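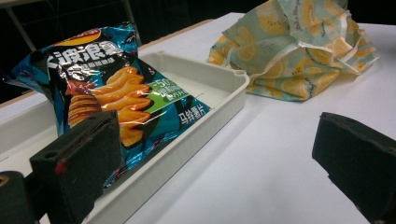

그림 4. 핸드헬드 그리퍼의 손목 카메라로 본 작업면. 흰색 트레이에 기대어 놓인 감자칩 봉지와 그 양쪽의 검은색 핑거.

4.2 연질 포장재 파지에서의 그리퍼 비교

본 절에서는 두 종류의 핑거를 동일한 핸드헬드 그리퍼 본체에 장착하여 연질 포장재를 대상으로 비교한 결과를 기술한다. 첫 번째는 면이 평평한 강체 핑거(이하 Dindard형)이고, 두 번째는 접촉면이 하중에 따라 휘는 순응형 핑거(이하 Swai형)이다. 두 핑거의 개폐 폭과 구동부 설정은 같게 두었으며, 카메라의 장착 위치와 노출값도 실험 전체에서 고정하였다.

대상 물체로 감자칩 봉지를 포함한 것은 질소 충전 포장이 강체 상자나 병과 다른 실패 양상을 보이기 때문이다. 봉지는 핑거가 닫히는 동안 내부 기체가 이동하면서 폭이 변하고, 표면의 주름 위치에 따라 접촉 면적도 달라진다. 그림 4에서와 같이 포장 표면에 광택이 있으면 하이라이트가 생기며, 이는 4.4절에서 다루는 깊이 추정 오차와도 관련된다. 같은 작업면에는 레몬 무늬의 연두색 계열 천 가방도 놓여 있는데, 형태가 일정하지 않은 물체가 배경에 있을 때의 분할 성능은 별도로 보고한다.

데이터는 Estia 실험실에서 두 명의 조작자가 번갈아 수집하였다. 수집한 시연은 총 3,331건이며, 이 가운데 연질 포장재를 대상으로 한 시연은 1,887건이다. 시작과 종료 시점의 동기화가 어긋난 시연을 제외하고 1,737건을 분석에 사용하였다. 조작자는 봉지를 트레이에서 들어 올려 작업면의 지정 위치에 내려놓도록 안내받았고, 접근 방향은 제한하지 않았다. 봉지의 초기 자세는 매회 손으로 다시 배치하였으며, 트레이 안에 완전히 눕힌 경우와 벽에 걸쳐 기울인 경우를 모두 포함하였다.

성공 여부는 Kombo와 Valtonen의 기준을 따라 판정하였다. 봉지가 지정 위치에 놓이고 이동 중 핑거에서 빠지지 않았으면 성공으로 보았다. 내용물의 파손은 이 판정에 포함하지 않았다. 파손 정도를 봉지를 열지 않고 일관되게 측정할 방법이 없었고, 무게 변화로도 구별되지 않았다.

Dindard형 핑거의 실패는 대부분 봉지의 중앙부를 잡으려 할 때 발생하였다. 핑거가 닫히면서 봉지가 위쪽으로 밀려났고, 조작자가 닫힘 폭을 더 줄이면 접촉면이 미끄러졌다. 반면 상단 접합부 부근을 잡은 경우에는 두 핑거의 차이가 크지 않았다. 접합부는 얇고 내부 기체의 영향을 적게 받아 강체 핑거로도 안정적으로 집을 수 있었다. Swai형 핑거는 중앙부 파지에서 미끄러짐이 적었으나, 놓는 단계에서 봉지가 한쪽 핑거에 붙어 함께 끌려오는 경우가 관찰되었다.

카메라 시야에서도 차이가 있었다. 손목 카메라 영상에서는 핑거가 대상의 하단 일부를 가리는 구간이 반복되었다(그림 4). 두께가 더 큰 Swai형에서 가림이 심했고, 특히 봉지가 트레이 벽에 기대어 있을 때 봉지의 아래쪽 모서리와 트레이 바닥의 경계를 구분하기 어려웠다. 정책 학습에는 이 구간의 프레임을 제거하지 않고 그대로 사용하였다. 제거한 조건에서도 학습을 시도하였으나 접근 마지막 단계의 동작이 불연속적으로 나타나 채택하지 않았다.

학습된 정책은 Skullum 제어기를 탑재한 로봇 팔에서 핑거별로 72회씩 실행하였다. 두 조건 모두 같은 초기 자세 목록을 사용하였고, 실행 순서는 무작위로 정하였다. 핑거 표면의 마모가 결과에 미치는 영향은 이번 실험에서 분리하지 못하였다. 시연 수집과 정책 평가에 같은 핑거를 교체 없이 사용하였으므로, 후반부 실행의 마찰 조건은 초반과 다를 수 있다. 실행별 결과와 실패 유형의 분류는 표 3에 정리하였다.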